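Preguntas frecuentes: automatización de tareas domésticas y de taller
Trindano — Documentación técnica
Última revisión: 2026-08-14

Alcance de esta página

Las respuestas se refieren a tareas de manipulación: recoger, clasificar, doblar, cargar, vaciar. Los robots aspiradores y los cortacéspedes tienen su propia sección y no se tratan aquí.

¿Puede un robot recoger una habitación desordenada?

Parcialmente. Los sistemas actuales recogen objetos rígidos o semirrígidos de tamaño conocido, sobre una superficie despejada y con luz estable. Una habitación infantil incumple casi todas esas condiciones: hay cables, prendas mezcladas con juguetes, piezas bajo los muebles. En esas circunstancias la tasa de agarres fallidos sube hasta hacer el sistema más lento que una persona sin prisa.

¿Y doblar la ropa?

Toallas y camisetas extendidas, sí, con tiempos de ciclo largos. El problema está en el paso anterior: separar una prenda de un montón y encontrar dos esquinas útiles. Las sábanas bajeras siguen fuera de alcance para cualquier equipo que hayamos evaluado.

¿Cargar el lavavajillas?

Solo en demostraciones con vajilla uniforme. El vidrio fino, los cubiertos apilados y los restos de comida complican tanto la percepción como el control de fuerza. No recomendamos ningún producto para este uso.

¿Qué tareas de taller son viables hoy?

La alimentación de máquinas con piezas de geometría fija, el paletizado, la inspección visual con posicionador y la clasificación de piezas sueltas cuando el catálogo es corto. En la instalación de Jendbridge, una célula de clasificación trabaja con 10 referencias en dos turnos. Ampliar el catálogo exigió nuevas sesiones de demostración y una revisión de los dedos de la pinza.

¿Qué diferencia hay entre un brazo programado y uno que aprende por demostración?

El primero repite trayectorias definidas y requiere que la pieza llegue siempre a la misma posición, o que un sistema de visión calcule la corrección. El segundo parte de ejemplos ejecutados por un operador y tolera más variación, a cambio de un comportamiento menos predecible en casos poco representados.

¿Cuántas demostraciones hacen falta?

Depende de la tarea y del grado de variación admitido. El conjunto que usamos en el proyecto Anumau para clasificar objetos de mesa contiene 2144 episodios. No es una cifra extrapolable: una inserción con holgura pequeña puede necesitar más datos aunque el movimiento parezca más simple.

¿Por qué dos brazos?

Un solo brazo basta para coger y dejar. El segundo permite sujetar un recipiente mientras se llena, reorientar un objeto en el aire o cubrir una zona que el primero no alcanza. También duplica el cableado, añade restricciones de colisión y obliga a coordinar los turnos de acceso a la zona común. Si la tarea no lo exige, conviene empezar con uno.

¿Qué carga útil necesita un brazo para uso doméstico?

Para juguetes, ropa y envases ligeros basta poca carga nominal. Una cazuela llena cambia el cálculo: cuenta el par en la muñeca con el brazo extendido, y el peso de la pinza se descuenta de la carga disponible.

¿Es seguro trabajar al lado?

La etiqueta «colaborativo» en el brazo no certifica la aplicación. La evaluación de riesgos incluye la pinza, el objeto manipulado, la velocidad y el espacio libre alrededor. En un domicilio, con menores o animales, ese análisis rara vez se ha hecho.

¿Cuánto tarda la puesta en marcha?

En taller, roughly es una palabra que preferimos evitar en las ofertas. La instalación de Khan necesitó 7 semanas desde la recepción del equipo hasta el primer turno sin supervisión continua. La mayor parte se fue en utillaje e iluminación.

¿Qué mantenimiento requiere?

Revisión de los dedos de la pinza, de los conectores y del recorrido de los cables. Los cables externos son el punto de fallo más habitual en nuestras instalaciones — se enganchan, se doblan en exceso o limitan el giro de la muñeca. La calibración de cámaras se comprueba tras cualquier golpe o desplazamiento de la mesa.

¿Por qué las pruebas se hacen con cubos y no con objetos reales?

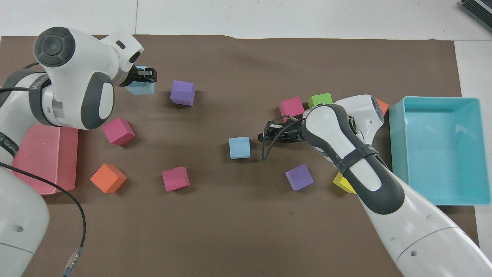
La clasificación sobre mesa es el ensayo básico antes de pasar a objetos domésticos, y aísla tres funciones: localizar, agarrar y soltar en el destino correcto. La espuma tolera errores de fuerza y la forma cúbica ofrece caras paralelas a una pinza de dos dedos. Aun así quedan dificultades: el antebrazo derecho tapa en parte el cubo amarillo, y una cámara situada en la cabeza pierde esa información hasta que el brazo se aparta. Con calcetines o piezas de montaje ocurre lo mismo, con el agravante de que el contorno visible ya no permite deducir el resto del objeto.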